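Speaker notes — Submitting your short to festivals without going broke
Tamsin Faulkner, 25 minutes plus questions

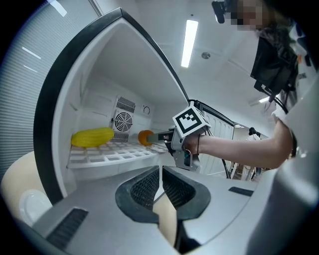
Start with the numbers. My last short, Nullwood, runs four minutes. I made a list of every festival that took animation and stopped at 234. I entered 31 of them. Fees came to $832. It played at six.

Pause. Let people do the math on cost per screening.

Next slide: where the money went. Late fees were the worst part. Several festivals charge double in the last two weeks, and I paid that four times because my sound mix wasn't finished. Tell them about Ghislain Bouchard mixing the whole thing again in April after I changed the ending. My fault, not his.

Slide: premiere rules. Go slowly here, people always ask. Some festivals want a film that has never been online. Some only care about the country. A few don't care at all. Read the rules page before you put the film on your own site. Nullwood was public for two days and that cost me one festival I really wanted.

Play clip, 40 seconds. Check the sound is on.

Slide: picking the right ones. Look at last year's program and watch what you can find. If everything in it is puppet work and yours is a drawn comedy, save the fee. Merle Halliday screens for a small festival and told me they got 1,192 entries for 40 slots. She watches the first two minutes of everything, then decides whether to go on. Long opening credits hurt you. Move them to the end.

Ask for a show of hands: who has a title card longer than ten seconds?

Slide: fee waivers. You can ask. Write a short, polite email, well before the deadline, with the link and password in it. I asked nine festivals and four said yes. Nikau Cartwright got his film Zokorberg into most of its festivals this way. Show his email (he said it was fine, his address is blacked out).

Slide: what to have ready. Two stills at full size. A one-line summary and a longer one. Subtitles as a separate file. A screening copy you've watched all the way through on another computer — mine had a missing frame at 2:10 and I didn't catch it for a month.

If running late, skip the spreadsheet slide and go to online showcases. No fee for most of them, and Nullwood got more comments from one newsletter than from all six screenings.

Questions. Handout has the spreadsheet template, 200 copies by the door. Ataahua Pearce is on next, so clear the laptop by ten to four.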